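Ticket 829: Hadgu label designer prints an empty box where the Chinese character should be
Status: reopened
Opened by: Adanech Tamiru, Staltport
Assigned to: Pin-yu Hsueh

Adanech Tamiru, 2021-10-30
Hello again Pin-yu, and thank you so much for your patience with me last time! The font you suggested is installed and the preview looks lovely now, but the paper still comes out with the number, then a little empty box. I tried 5 labels at normal size and one at 70 percent, then restarted everything and made myself a cup of tea, and it's the same. Plain English text prints perfectly, so I don't think it's the ribbon.

Pin-yu Hsueh
Thanks for being so thorough, Adanech. Please open Printer Settings, turn on "Send text as graphics," and print one more. If you still get the box, attach the template file and I'll run it here.

Adanech Tamiru
Will do, first thing after lunch, and the template is coming too. I'd like the code and the text to stay together on one small label, if the graphics setting allows it. The white one on the black plate, with its QR code and "017右", is the layout I'm hoping for, number first and the character right after it.

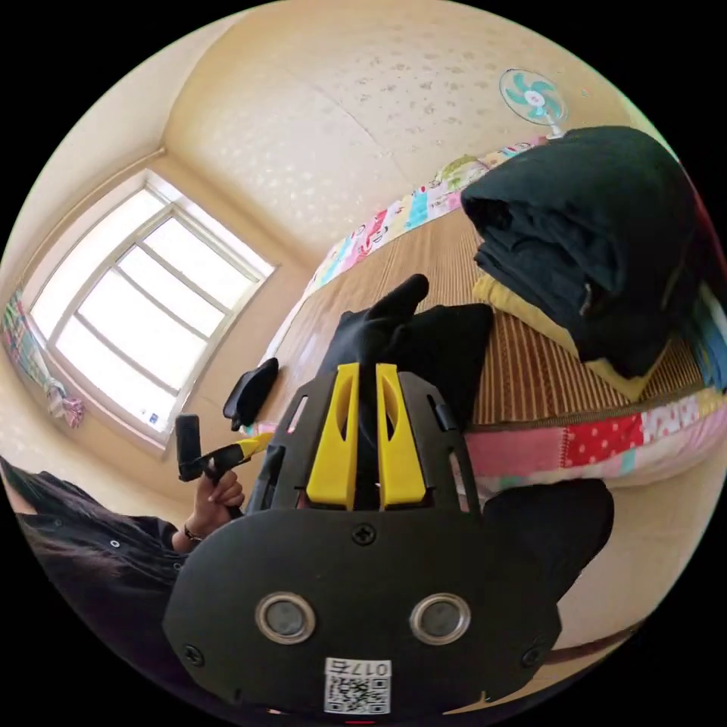
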